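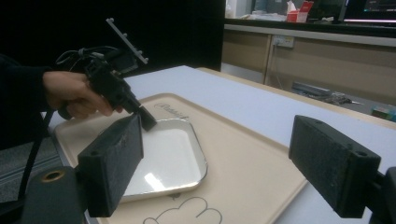 Hand-held grippers over the white tray, fingers open.

How to budget for a pair of hand-held grippers

Most first budgets for hand-held grippers cover the two devices and stop there. The steps below put the remaining costs into the same request, so that you only have to ask for money once.

1. Write down the task first. Name the objects, their widths and the surface they sit on. A shallow tray with a raised rim asks for a wide jaw opening and slim fingertips. Measure the widest object you intend to grasp and add 17 mm of clearance.

2. Price the pair. Get quotes from at least two suppliers on the same terms. We compared Iltora and Nomlow, and the Nomlow quote left out cables and mounting plates. With those added it came to 2,016 euros, against 2,000 from Iltora with everything in the box.

3. Add the parts that wear. Finger faces get scuffed and cables are bent at the same point all day. Allow 100 euros per gripper for spare fingers, screws and one full set of cables. Order these with the devices — a separate order means a second delivery charge.

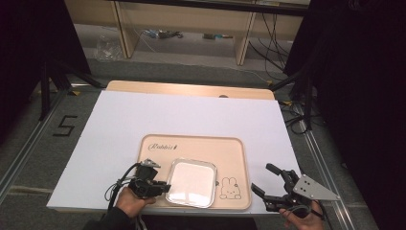 4. Plan the workspace. You need a table that does not move, clear floor for any stands, and a cable path that stays out of the operator's way at full reach. Draw the layout to scale before buying stands. Joaquín Medina keeps our drawings and marks each fixed position with a number, which makes it easier to put things back after cleaning.

5. Buy the test objects in multiples. Trays and dishes are cheap, but a particular pattern may go out of stock. Keep the spares in their packaging and note the supplier's part number.

6. Cost the people. Two grippers occupy both of the operator's hands, so a second person is needed to reset the objects if you want a steady pace. Put both sets of hours in the request.

7. Check the lead times. Montecinos quoted us delivery in July for machined plates, well after the grippers were due. Celeste Insaurralde moved that order to Taleo at a slightly higher unit price.

Keep the quotes with the request and record the date on which each one expires.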